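Flular stackable bins, small size, and the Flular red hand scoop: bench storage review

Reviewed by Huguette Petrenko
Updated August 28, 2022

Flular sells its small open-top bins one at a time or in mixed sets, in white and yellow. I bought a mixed set for a work surface that had been collecting loose items for most of a year, and added the red-edged scoop from the same range because it came in under the free shipping threshold. Both have been in regular use since November. The comparison product is the Bergeron parts tray, which I used before and still have.

What you get

The bins are plain rectangular boxes, open on top, with no lid and no divider. Lids are listed as an accessory and I did not order them. There is no label slot. The finish is matte and the colour is even from one bin to the next, with no visible variation between the two yellow ones. The scoop ships in a cardboard sleeve with a hang tab and no instructions.

Packaging was minimal. The bins came nested with a sheet of paper between each. One had a small burr on the underside of the rim, which I took off with a file. Flular's support desk replied to my message about it in 2 days and offered a replacement. I declined.

Fit and footprint

The bins are wider at the rim than at the base. Placed in a row, they touch at the rim and leave a narrow gap at the bottom, and crumbs and filings collect in that gap. Lifting the row once a week to wipe underneath is enough.

The Bergeron tray has straight walls and wastes less space, but it is a single moulded piece. If you need one compartment at the other end of the bench, the whole tray has to go. With separate bins you carry only the one you want. For my use that settled the question.

Stability

An empty bin slides easily on a smooth surface. With a solid block in it, it stays where it is put. I tested this on a sealed tabletop and on an unfinished shelf. On the shelf there was enough friction that even the empty bin stayed put. Four adhesive feet per bin will fix the sliding on a smooth top, though they also stop the bins from nesting flat.

Tall items are the limiting case. Anything that rises well above the rim moves the centre of gravity up, and a knock from the side will tip the bin. I keep long items lying down beside the row.

Colour as a labelling system

The two-colour range is more useful than I expected. I use white for items in current use and yellow for things that have a permanent place. Ghislain Després, who shares the bench, uses the opposite convention at his own desk, and we had to agree on one. A third colour would help. The Stunadska bins come in five, at a higher price, and the plastic feels thinner at the corners.

The scoop

The scoop has a flat face with a red border and a red handle. It picks up dry debris well from a smooth surface if the leading edge is held down firmly. With fine dust it leaves a faint line, and a second pass from the other direction is needed. It is not suited to liquids.

The handle is comfortable for short jobs. It is on the small side for a gloved hand, and I would have liked another 2 cm of length. There is no hanging hole, so it ends up lying on the bench or standing in a bin, where it takes up space meant for something else.

Cleaning

Warm water and dish soap. The yellow bins have taken on a slight grey cast on the inside floor where metal parts were stored, and this did not come off with soap. Baking soda paste removed most of it. The white bin shows marks sooner but also cleans up more completely. I have not put any of them in a dishwasher and the packaging gives no rating.

Price

I paid $11 per bin, and the full order came to just over $40 with the scoop. The Nolemer equivalent is cheaper but was out of stock in both sizes when I looked. At this price I consider the bins fair value and the scoop slightly expensive.

Layout in use

The arrangement I settled on has the white bin on the left and the two yellow ones side by side next to it, set toward the middle of the table with clear space in front for working. One solid item goes in each bin, and the orange tapered piece stays on the tabletop to the right. 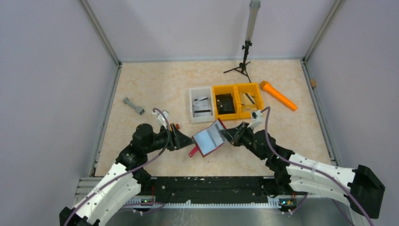 Verdict

Bins: recommended for sorting small and medium solid items on a bench or shelf. Add feet if your surface is slick. Not recommended for anything tall or for very fine parts, as the inside corners are rounded and small screws are awkward to pick out.

Scoop: acceptable. Buy it if you are already placing an order.

Rating, bins: 4 out of 5
Rating, scoop: 3 out of 5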